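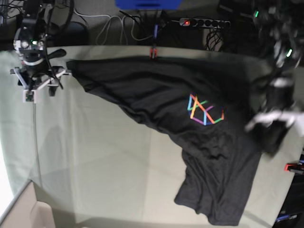 FOR IMMEDIATE RELEASE
8 Nov 2019

Clendmont Students Will Show Shirt-Folding Robot, With Results Both Good and Bad

CLENDMONT - The Clendmont Robotics Club will hold a public demonstration of its two-armed folding project at the school's fall open house. Visitors are asked to come with modest hopes. The robot folds T-shirts. It does not fold them quickly, and it does not fold all of them.

The club has been working on the project since April, when its members voted to enter the household tasks division of the Arkilside Student Automation Challenge. Teams in that division must program a pair of robot arms to pick up a T-shirt from a flat table, fold it, and leave it in a marked area. No one may touch the shirt once the run has started. Each run is limited to four minutes.

A run in the club's own tests counts as a success only if the finished shirt fits inside the marked area with no sleeve hanging out. By that standard, the robot succeeded in 50 of its last 98 runs.

"I have seen a lot of student robot videos, and they are nearly always the one good run," said Zinash Bogale, who teaches engineering at Clendmont and advises the club. "I told the students I would not sign off on any announcement that left out the other runs. Half the time it works. A ten-year-old with a laundry pile would beat it, and would complain less about the lighting."

Bogale said she was against the project at first. She had wanted the club to enter the sorting division, where the parts are hard plastic and stay the same shape when they are picked up. Cloth is different. It stretches, bunches up and slides, and a shirt that starts out an inch away from where the program expects it can end up as a lump. She still thinks sorting would have been the safer choice.

The students disagreed, and they were the ones doing the work.

Arlo Kowalczyk, a senior and the club's lead programmer, wrote most of the code that brings the two arms together over the shirt. He said the trouble is rarely in the folding itself.

"The grab is what kills us," Kowalczyk said. "If both grippers get a clean pinch on the edge, we are probably fine. If one of them gets two layers, or gets nothing, the program doesn't know. It goes right ahead and folds the air. We have a check for that now. It catches some of them."

Black shirts have been a sore point. The club's software finds the edges of a garment by comparing it with the table, and dark wrinkles on dark cloth can be read as an edge. Kowalczyk rewrote that step 3 times before the success rate moved at all, and he does not claim it is fixed.

The club has also dropped a claim made in its spring newsletter, which said the robot would be able to "do your laundry" by the end of the year. It cannot wash, dry, sort or carry anything. It has not been tested on pants, towels or fitted sheets, and there are no plans to do so.

Parts for the project were paid for in part by a grant from Bamis, a local equipment supplier. Bamis had no say in how the tests were run or in the wording of this release. The work is being done in the Mahmoud Workshop on the ground floor of the science wing, where the demonstration will also take place.

Runs at the open house will be live, and the results will be written on the whiteboard as they happen, including the failures. Visitors may bring a plain adult-size T-shirt of their own to try. Shirts with buttons, zippers or pockets cannot be used. The club is not responsible for stretched collars - there have been a few.

Students who would like to join the club may speak with Bogale at the demonstration. No programming experience is needed, though patience with a long run of failed tests would help.

Reporters who wish to watch a practice session before the open house should contact the Clendmont main office and ask for the robotics club. Test records from all 98 runs are available on request.

###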